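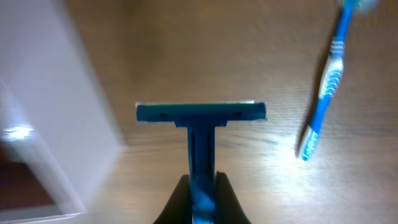
Teatro na sala de aula com uma turma do 2.º ano: como começar?

Covadonga Echevarría
Sou professora do 1.º ciclo e este ano fiquei com uma turma do 2.º ano, numa escola com 282 alunos. Gostava de usar exercícios de teatro nas aulas de Português, sobretudo para trabalhar a leitura em voz alta e o reconto de histórias. Fiz uma formação curta no Carnegie, aqui na cidade, mas foi muito teórica e saí de lá sem saber como se organiza uma sessão.
Tenho dois problemas. O primeiro é o espaço: o ginásio está sempre ocupado e só posso usar a sala, com as mesas todas. O segundo são três ou quatro crianças que não abrem a boca em frente aos colegas. Não quero obrigá-las, mas também não quero que passem a sessão sentadas a ver.
Quanto tempo deve durar cada sessão? E convém usar um texto já escrito ou inventar com eles? A ideia é mostrar qualquer coisa às famílias em dezembro, mas se não der, não dá.

Clumamura
Dou expressão dramática em escolas há vários anos e quase sempre em salas com mesas. Encoste-as às paredes antes do intervalo, com a ajuda deles, e quando voltarem já está feito. Se não for possível, há muitos exercícios que se fazem de pé, cada um ao lado da sua cadeira.
Para começar, 20 a 30 minutos chegam. Eu divido assim: um aquecimento curto (andar como um animal, parar ao sinal, mudar de animal), depois a história, e no fim uma roda em que quem quiser diz uma frase.
Quanto ao texto, escolha um conto que eles já conheçam bem e não distribua falas. Leia um bocado, pare e peça a todos que façam ao mesmo tempo a mesma personagem. Quando são todos o lobo, ninguém está a ser observado e os mais calados costumam entrar. Só passadas umas semanas é que ponho pares a trabalhar, e grupos de 5 mais tarde ainda.
Uma coisa que resulta comigo é entrevistar a personagem. A criança senta-se na cadeira e responde como se fosse a raposa: porque entrou no galinheiro, se tinha fome, se está arrependida. Os que não querem ir à cadeira podem fazer perguntas, e isso também é participar. As respostas servem depois para um texto escrito, o que lhe resolve parte do programa de Português.
Em dezembro eu faria uma aula aberta. Convida as famílias, faz uma sessão normal e poupa os ensaios.

Flanamia
Fantoches! Na turma da minha filha fizeram com meias e correu muito bem, até os envergonhados falavam atrás do pano. Não sei dizer quanto tempo durava.

Broketo
Concordo com quase tudo o que a Clumamura escreveu, menos no tempo. Com o 2.º ano, nas primeiras vezes, não passo dos 15 minutos, e prefiro duas vezes por semana a uma sessão comprida.
Sobre os que não falam: dê-lhes um som. Um faz a chuva, outro a porta a ranger, outro os passos na escada. Têm de estar atentos à história para entrar na altura certa. Tive um aluno que passou o primeiro período inteiro a fazer o vento e em fevereiro pediu para ser o narrador. Outro nunca quis falar e também não insisti.
Combine com eles um sinal de paragem logo no primeiro dia e treine-o antes de qualquer exercício. Eu uso uma pandeireta. E avise a colega da sala ao lado, que vai haver barulho.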